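Last updated: October
Search this collection Enter keywords Go Advanced search

3. Storage furniture in the surveyed homes

3.1 How the records were made

The household survey in Hirley recorded 3261 pieces of storage furniture. After duplicates and pieces kept in outbuildings were removed, 2509 remained, and these are the basis for everything reported in this section. A piece was counted as storage furniture if it had at least one door, drawer or lid and was used for keeping things inside a lived-in room. Open shelving was left out. Built-in closets were recorded on a separate form and are discussed in Section 5.

Each piece was given a type, a position in the room, and a short note on its contents as reported by the householder. We did not ask people to open doors or drawers for us. Where a householder chose to do so, the field worker could write down what was inside, but these notes are not used in the counts.

The type list was taken from the earlier Zanska study and had 7 entries. Naveen Singhal revised it after the first Thursday of fieldwork, when it became clear that the old list had no place for pieces standing on top of other pieces. In Zanska these had been entered under the lower piece only. We entered both and linked them with a stack number, so that a cabinet on a chest of drawers could be read as two pieces or as one stack, depending on the question.

3.2 Stacked pieces

Stacking was common in the older rental blocks and much less common in the Phan estate, where the rooms are larger and most bedrooms have a built-in closet. Householders gave several accounts of how a stack had come about. The most frequent was a move from a larger home to a smaller one. Two pieces that had stood side by side no longer fit along the wall, and the lighter one went up. Some stacks had begun as a short-term measure and were still in place many years later.

The upper and lower pieces in a stack seldom matched. They had usually been bought at different times, and householders could often date one of them and not the other. Color was mentioned more than style or wood. People spoke of "the dark one" and "the light one," and the field workers began using the same words in their notes. Figure 2 gives a light-over-dark stack and a handle on a dark wood front, both as computer renderings.

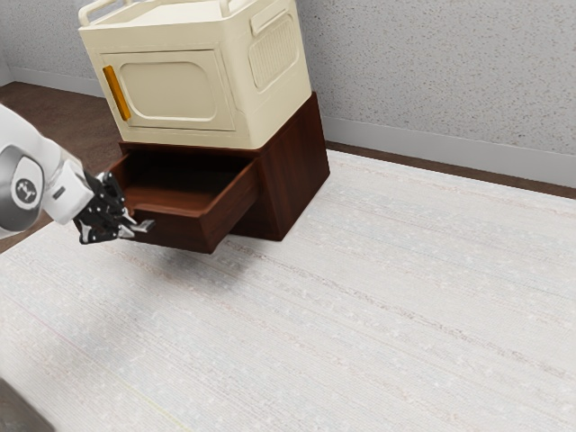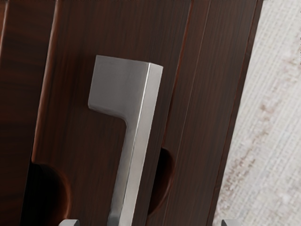

Figure 2. Rendered furniture.

3.3 Doors and drawers

In stacks with a door above and drawers below, the two parts were used for different kinds of things. Drawers held clothing, bedding and table linen. Cabinets with doors held papers, medicines, spare dishes and items that the householder wanted out of the reach of children. The split was not strict. One household in the Curex building kept all of its tools in a bedroom drawer and its sheets behind a kitchen door, and saw nothing unusual in this.

The height of the lower piece mattered. When its top was above waist level, the upper cabinet was opened less often and was more likely to be described as holding things that were "put away." Older householders in particular said they had stopped using the upper part for anything they needed every week. Several had moved medicines down into the top drawer of the lower piece for this reason.

Handles came up in the interviews more than we had expected. The form had no question on them, but the free notes mention them often enough to be worth reporting. Complaints fell into two groups. The first concerned small knobs, which were hard to grip for people with stiff hands. The second concerned long bars that caught on sleeves and bags in narrow rooms. A few householders had replaced the handles themselves, and in most of these cases only the drawers in regular use had been changed, leaving one piece with 2 kinds of handle on it.

3.4 Limits of the counts

The figures describe what was in the rooms at the time of the visit. They do not show what had been thrown out or given away. Rental homes let with furniture are a further difficulty, as the tenant could not always say which pieces came with the home. These pieces were kept in the counts and marked as uncertain on the form. Leaving them out lowers the share of stacks in the rental blocks slightly but does not change the order of the neighborhoods.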